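In Defense of the Boring Planner

Every February I am asked to sit through a demo in which a very large model decides what a robot should do next, and every February I come home fond of my state machine. It has 18 states. Kieran Dunmore calls it the spreadsheet.
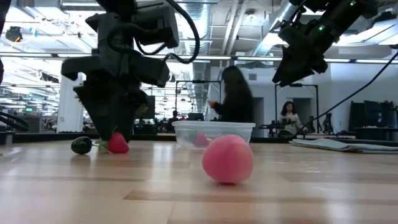
Planning software gets praised for the wrong thing. People admire the clever choice, when most of the labor is in deciding what the choice is about. Ask the planner to tidy up and it first has to settle what counts as mess. A toy strawberry sitting under the left gripper is an easy candidate. The folded gray cloth on the right is harder: is it an object, a surface, or somebody's idea of finished? My spreadsheet has an entry for cloth. It says "leave it." Wiltuta, the fashionable planner we tried for 3 months, wrote me a paragraph on the subject and then timed out.

I don't mean to be unfair to Wiltuta. Carolina Bettencourt got it to recover from a dropped grasp in ways I would never have written down, and she was gracious about it for nearly 2 days. But when it went wrong, we had a log full of confident prose and no line number.

Perception has the same vanity problem. We test our detectors on tidy crops and then hand them the whole world.
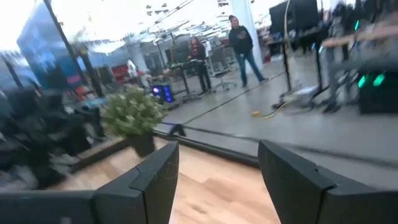
Between the fingers, a tabletop; past it, a flowering plant and an office's worth of distractions.

A wrist view like that contains very little task and a great deal of background. The fix we shipped was a mask that throws away everything past the table edge. It took 10 lines. No one has asked me to give a talk on it. 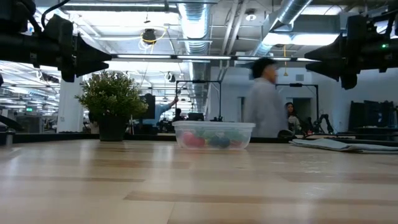
So by all means, let the big model suggest things. Let it name the goal and propose an order. Then make it pass the suggestion to something dull, with limits and a stop condition, that a tired person can read at 3 in the morning.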